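Home | News | Standards | Training | Contact

Revised bench practice for manipulation work: what changes in August

Members of the Ponbridge Automation Practice Network will receive the fourth revision of the Bench Practice Note with this issue. The revision takes effect in August and applies to all sites that record robot handling of household and produce items on shared tables, including the laboratories at Istodberg and the teaching rooms at Ponbridge. Sites working under the Samo agreement should continue to follow the local annex until it has been reissued.

The Note was last amended when most member sites operated a single gripper type and recorded short sequences. Multi-fingered hands are now in regular use, tasks run longer, and records are exchanged between sites far more often. A review of 1,982 session records submitted over the past year found that the most frequent cause of a returned record was an incomplete or ambiguous statement of the task. Equipment faults accounted for a much smaller share.

Section 2 of the Note therefore deals with labelling. Where a task requires objects to be sorted by category, the destination for each category must be identified on the work surface before the session begins. A handwritten label is acceptable. It should be a single plain word, placed flat beside the container it refers to and clear of the path of the hand. The same word must appear in the written task statement, with the same spelling and in the same number. A record in which the table says "fruits" and the task statement says "fruit" will be returned for correction, as will one in which the label has been paraphrased.

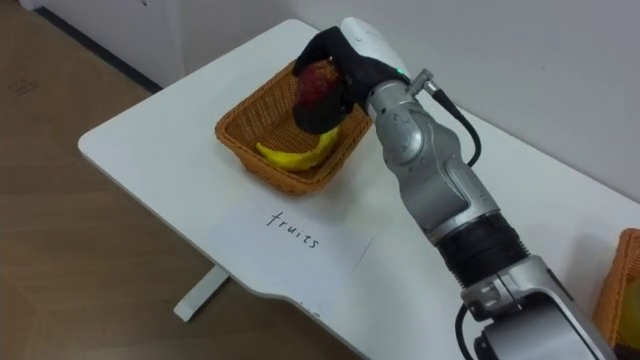 Operators have asked whether the wording of a label may be corrected once a session is under way. It may not. The session should be stopped, the label replaced, and a new record opened under its own number. The abandoned record is to be kept and marked as such, and should not be deleted at site level.

Section 3 covers objects. Replica produce remains the preferred choice for repeated grasping, as it holds its shape and does not leave residue on finger coverings. Fresh produce may be used where the task statement calls for it, in which case the surface and the hand are to be wiped down between sessions and the items discarded at the end of the day. Each site is asked to keep an object register and to retire any item that is split, sticky or visibly deformed. The register template has been shortened to one page at the request of the Bratu site.

Section 4 concerns cables and clearance. External cables at the wrist should have enough slack for the full range of the task, but must not rest on the objects or pass beneath a container. The minimum clearance between an arm at rest and any person's seat is now 400 millimetres, measured from the outermost point of the arm or its cabling. Fingered hands fitted with a glove or sleeve are to be inspected after every 40 sessions. Inspectors should look for thinning at the fingertips and for any material gathered at the base of the thumb, where it may restrict closure.

Section 5, on the supervision of sessions, is largely unchanged. One trained operator must remain within reach of the stop control whenever an arm is powered. That operator may not also be responsible for resetting objects on the table while the arm is enabled — a point on which the previous wording was open to more than one reading. Sites that cannot roster a second person should disable the arm for each reset and note this in the session record.

A number of members wrote to us regarding the order in which objects are placed. The Note does not prescribe an order. If the task statement gives one, it must be followed and any departure recorded. Otherwise, operators are encouraged to vary the order and the starting positions over the course of a day so that records are not needlessly alike.

Sites may adopt the revised Note ahead of August if they wish. Those doing so should enter the revision number on each session record so that reviewers apply the correct criteria. Records opened under the previous revision will be assessed against that revision, whenever they are submitted. Printed copies for display at the bench can be requested from the Ponbridge office, and comments on the Samo annex should be sent to the same address.

4 comments | 40 shares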